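Pedesel Weekender: your questions answered

When is it?
The last weekend in February, and we can't wait! Doors open at 5 on the Friday and the final band finishes on Sunday night, so you've got Monday to sleep it off.

Who's playing?
Skalturo are headlining Saturday with the full brass section (yes, all of it, on that stage). Malik open the whole thing on Friday, and if you've only heard the records you're in for a loud surprise. Grodov play Sunday teatime, sitting down, mostly new songs.

I don't know any of these bands. Will I enjoy it?
We hope so! Start with Skalturo's first album and work outwards. Faisal Ghumman has put together a listening list of 10 tracks, which you'll find on the tickets page.

How big is the venue?
It holds 409 standing. The balcony has seats for people who need them, so email us before you book and we'll save you one.

Can I bring my children?
Over-fives are welcome until 9pm with an adult. Please bring ear defenders, as we only have a few pairs to lend.

Is there a late-night set?
There is! Tudor Ilie is playing records in the back bar on Friday and Saturday, from Balkan brass to very odd disco. It's included in your weekend ticket.
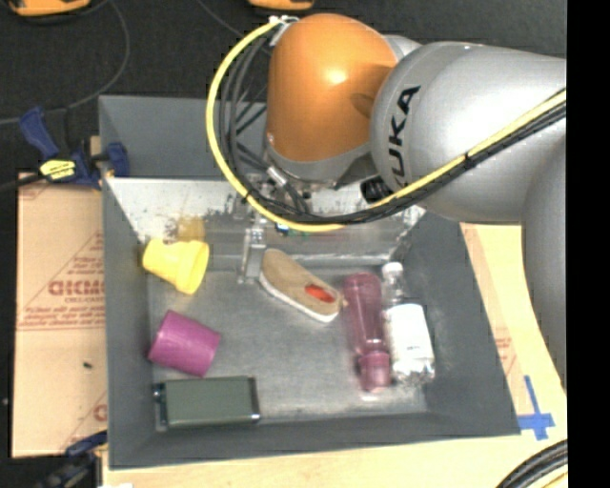 Can I get a refund?
Up to a week before, yes. After that you can pass your ticket on to a friend, just send us their name.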